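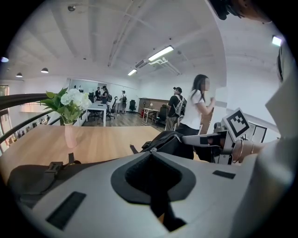

There is a view, popular with people who have never tried it, that building a robot in a shared workshop is a way of saving money. I have been at it since November and would like to register a complaint.

Our group calls the project Latamar, after a typing mistake that outlived the first two designs. The aim is modest: an arm that picks things up off a table and puts them down again somewhere else. My nephew does this for sweets. We do it with a hand-held gripper, a printed marker and a great deal of patience, carrying the thing about and showing it how a person would go about the job, up to 100 times for a single object.

People at Clonwood, where we rent a bench, assume the hard part is the electronics. The electronics came from Finach in a padded envelope and worked the same evening. The hard part is that a grasp you have made without thinking since infancy has to be made slowly, on purpose, at the same pace as last time - and then somebody asks if you want a tea.

I still think it should be done in places like this. A lab has tidy tables and identical blocks. A shared room has other people's bags, flowers, folk walking through on their way to lunch, and a robot that can't cope with those is a very expensive paperweight. Ours has cost 40 evenings so far and can lift a sponge. It drops mugs, so we've stopped lending it the good ones.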